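My favorite bug this month is finally dead! In-ho Ki and I spent most of February teaching a simulated arm to do chores in our Prestberg kitchen, and for 40 runs it behaved beautifully. Then, at step 599, the wrist would snap sideways hard enough to trip the force limit and end the run.

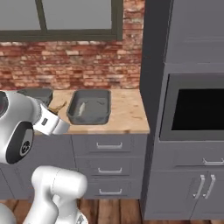

I blamed the gripper for two whole evenings (sorry, gripper). Tadeusz Śliwiński spotted it in the logs – one joint limit was in degrees and the rest were in radians. On a real arm that could have hurt somebody, so the loader now refuses any file with mixed units.
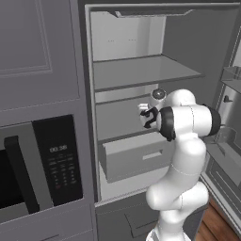 The fridge is next, and I can't wait. Tight spaces are where our collision margins get really interesting, and I still have 3 warnings I don't understand.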